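Zemico Fold-Down Work Table Review: Four Months In

I have been looking for a table like this for a long time. My apartment in Pamthorpe has one room that has to be an office in the morning, a place to eat in the evening, and a place to sleep when my sister's family visits. A regular desk stays a desk all day. A folding card table wobbles when you type on it. The Zemico sits between the two, and after four months of daily use I have a clear opinion of it.

The short version is that it is a good table with one annoying part and one bad page in the manual. If that is all you need, you can stop reading now.

WHAT YOU GET

The table ships in one box. Mine came up the stairs with two people carrying it, and I would not want to try it alone. Inside are the top, two folding leg frames, a crossbar, a bag of hardware, and a hex wrench. The hardware bag is divided into small pockets with letters on them, which I liked. I had a spare bolt left over at the end, and the parts list confirms it is meant to be spare.

The manual is mostly drawings. They are clear until page 4, where the crossbar is shown from below without saying so. I put it on backward, folded the legs, heard a scrape, and took it off again. Other buyers seem to have done the same. Look at the slot in the crossbar before you tighten anything. It should face the wall side of the table, away from where you sit.

Setting it up took 38 minutes, including the mistake. A second person helps when you turn it over, and that is the only time you need one.

THE TOP

I picked the light finish. It also comes in a dark brown and in white. I have owned white tables and did not want another one, and the dark brown looked heavy for a small room.

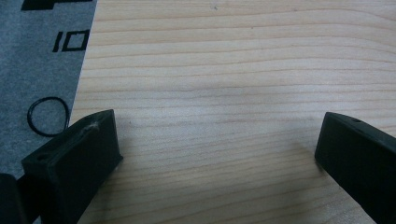 Does the table feel steady enough for a full day of typing?

It does once the crossbar bolts are tight, and they need to be tightened again after the first couple of weeks. Before I did that there was a small side-to-side movement I could feel in my wrists. Since then I have checked the bolts once a month and have not had to turn them more than a hair.

Front-to-back movement was never a problem. My old card table would slide if I leaned on it to stand up. The Zemico stays where it is, even on a low carpet, and the feet have a screw adjustment for uneven floors. My floor slopes toward the window, so I used it right away.

Heat marks are the usual worry with a table that gets used for meals. I have been careful and use a trivet for anything out of the oven. Coffee mugs have gone down on it without a coaster plenty of times and have left no rings I can find. Ballpoint ink came off with a damp cloth and dish soap. Permanent marker did not come off fully, and there is a faint gray line near one corner where I addressed a package without putting paper under it. That one is my fault.

FOLDING IT

The legs fold in toward the center, one side and then the other. Each side has a sliding latch. The left latch is fine. The right latch on mine is stiff, and it has stayed stiff. I tried working it back and forth, and I tried a little dry lubricant, which helped for a few days. It takes a firm push with the thumb, and anyone with sore hands is going to dislike it.

I wrote to the company and they offered to send a new latch. It came in nine days, at no charge. The new one is slightly better than the old one. I would call it firm, where the first one was stubborn. If you can try this table in a store, fold and unfold it before you buy.

Folded, it stands on its long edge against a wall or slides under a bed with enough clearance. I keep mine behind the couch. I tried the closet first, but getting it past the coats every evening was more trouble than it was worth.

USING IT FOR MORE THAN ONE THING

A table like this is only useful if you can clear it fast, and most of my trouble in the first month was not with the table at all. It was with my stuff. I had a laptop, a lamp, a charger, a notebook, pens, and whatever mail had come in. Every evening I moved it all to the couch and every morning I moved it all back.

What worked in the end was a rule that anything on the table has to fit in a bin with a lid or be something I can carry in one hand. The loose cords go in first. The lid goes on and the bin goes on the shelf.
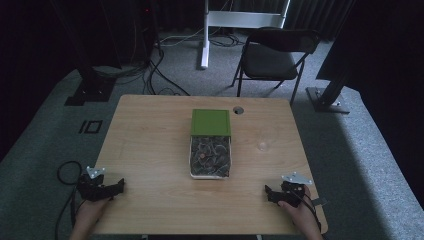 What look like cords and scraps in a green-lidded container, on the light wood top.

I also bought a clip-on lamp from Tavares to replace my desk lamp, and it has been a good match. The clamp opens wide enough for the edge of the table and the rubber pads have not marked it. You do have to take the lamp off before folding. I forgot once and the arm knocked against the wall hard enough to chip the paint.

For meals the table seats four if everyone is on good terms. Three is comfortable. The leg frames sit well back from the edge on the long sides, so knees are not an issue there. At the short ends you do bump the frame, and a tall person will notice it right away.

I have used it for a sewing machine too. The machine is an old and heavy one. At low speed the table was quiet. At full speed there was a buzz from somewhere in the frame that stopped when I put a folded towel under the machine. I would not buy this as a sewing table, but for a hem or a pair of curtains it is fine.

HOW IT COMPARES

Before buying I spent some time with the Vidier folding desk, which a neighbor owns. The Vidier costs $86 less, and it is lighter and easier to move. It is also narrower, and you feel it flex in the middle when you rest your forearms on it. Its latches are much better, and I will give it that. They click open with one finger.

If you work two or three hours a day and you need to carry the thing up and down stairs, I would get the Vidier and save the money. If you sit at it all day, I think the extra weight of the Zemico pays off. Mine has become the table I use for everything, and I sold the card table in December.

I looked at wall-mounted tables as well. They take up the least room of anything, but my lease does not allow anchors in the walls, and the one I liked best only came in a size too small for two plates and a serving dish.

CARE

Wipe it with a damp cloth and dry it after. The manual says to avoid anything with bleach or grit in it, and I have followed that. I use felt pads under the lamp base when it is not clamped, and under a heavy bowl that tends to live there on weekends.

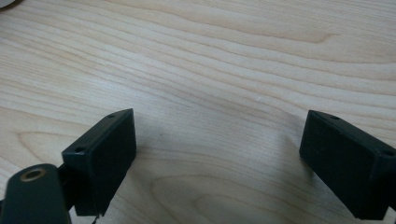
The edges are the part I would watch. They are where a folded table gets knocked, and mine spends half its life standing on one. I stuck a strip of felt along the bottom edge in the second week and have replaced it once. The strip costs very little and you can trim it with scissors. Without it, I think the finish on that side would be worn by now.

The hinges have not needed oil. The latches have, as I said. The feet collect lint from the carpet, and if you don't clean them the screw adjustment gets hard to turn.

WHAT I WOULD CHANGE

I would want better latches first. After that, a handle. There is nothing to hold when the table is folded except the frame itself, and the frame has a seam on the inside that is rough on the fingers. I wrapped a bit of cloth tape around that spot. A strap would have cost them almost nothing to add.

I would also ask for a redrawn page 4.

VERDICT

Buy it if you need a real work surface that has to go away at night, and if you have someone to help you get it up the stairs. Skip it if your hands bother you or if you plan to move it between rooms every day. I paid full price and would pay it again - though I would wait for a sale if I were not in a hurry.

Good: steady, easy to clean, sits flat on a bad floor, quick reply on replacement parts.

Not so good: stiff right latch, no handle, crossbar drawing in the manual, tight at the short ends.

COMMENTS

drawerfullofkeys
My right latch is stiff too, so it isn't just yours. I rubbed a candle stub on the slide and it has been fine since spring. Didn't need to send for the part.

mapleandrye
Did the crossbar thing as well. Scratched the paint on the leg before I figured it out. Wish I had read this first.

northstairs
How tall is it? I need 27 inches of knee room for my chair and the product page only lists the total height.

Reply from the author
I get a bit over that on the long side with the feet screwed all the way in. The crossbar hangs lower, so measure for that if you sit far back under it.

pbj_for_dinner
We have the Vidier and the flex is real. Fine for a laptop, not fine for my kid's homework and elbows.

Get new reviews by email, once a month. You can unsubscribe at any time.

This site uses cookies to remember your settings. By continuing to read, you accept their use.

RELATED REVIEWS
Vidier Folding Desk: Light, Cheap, and a Little Bouncy
Tavares Clip-On Lamp After One Winter
Felt Pads, Rubber Pads, and What They Do to Your Floor
Stacking Chairs That Don't Hurt to Sit In
Bins With Lids for Small Apartments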